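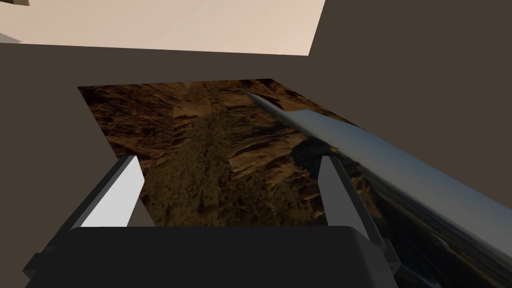 Kinnunen Extending Dining Table: Product Review
Reviewed by Romain Aubert, Vadon Household Furnishings Review
Published 8th November

The Kinnunen is a dining table for homes in which the kitchen and dining area share one room. It was assessed by this office over 13 days of ordinary household use, including two meals served to a full table. The table was bought at retail price and was not supplied by the maker.

Delivery and assembly

The table arrives in two cartons. The heavier of these holds the top and should be carried by two adults. Assembly requires the hex key provided and a Phillips screwdriver, which is not in the box. The printed instructions are clear until step six, where the drawing of the center rail is shown upside down. Purchasers should check the rail against the pre-drilled holes before tightening any bolt. Our reviewers had to remove and refit four bolts at this stage.

Stability

Once leveled, the table stood firm. Pressure at either end produced no noticeable rocking when the leaf was stored. With the leaf in place there was slight movement at the join, enough to disturb a full glass when a diner leaned on the edge. The competing Bomar table, reviewed last year, performed better in this respect, although its leaf must be kept in a closet.
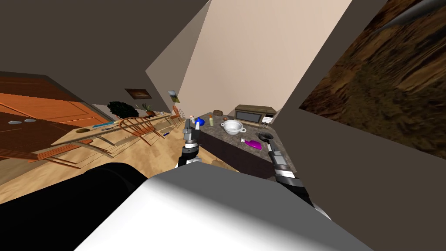

The extension runs on metal slides and can be opened by one person. The leaf folds out from beneath the top and locks with a catch on each side. The left catch on our table was stiff for the first week and loosened with use. Closing the table takes more care, as fingers can be caught between the leaf and the rail. Households with small children should note that no soft-close feature is fitted.

Surface and care

The finish resisted water, coffee and cooking oil left overnight. Red wine left a faint ring that came away with dish soap on the second attempt. The maker advises against abrasive pads, and a trial on the underside confirmed that they dull the finish. Hot dishes should be placed on a trivet.

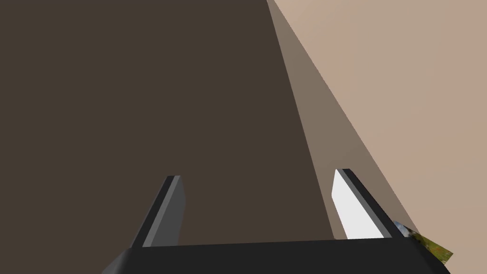 Dark brown surfaces benefit from regular dusting.

Warranty and service

The frame is covered for five years and the slides for two. A request for a spare catch was answered in three working days, and the part was sent without charge.

Recommendation

The Kinnunen is recommended for households of four that seat six on occasion. Those who expect to leave the leaf open throughout the year should consider the Bomar instead. Rating: four out of five.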